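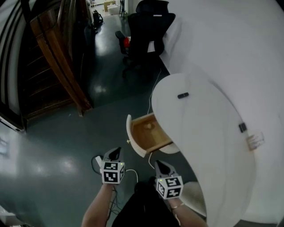
Home Posts Robot Club About

September means club sign-ups, and I have been looking forward to it since about the second week of summer break, which my family will confirm with a sigh. Our team at Stamholm is working on drawers this term (opening them, closing them, and someday fetching a pencil out of one!). We practice with hand-held grippers, one in each hand, with those checkered white cubes on top, and the white desk with its pull-out drawer has become our favorite partner. Our goal is 154 good tries, and I would happily settle for 100.

The arm itself, which we named Clollo after a very long vote, gets its turn next month. I'm bringing muffins, and I will try very hard not to hover.

Recent posts
Naming Clollo
Our trip to the Ferrand meet
Endia, one year on
What I pack for club night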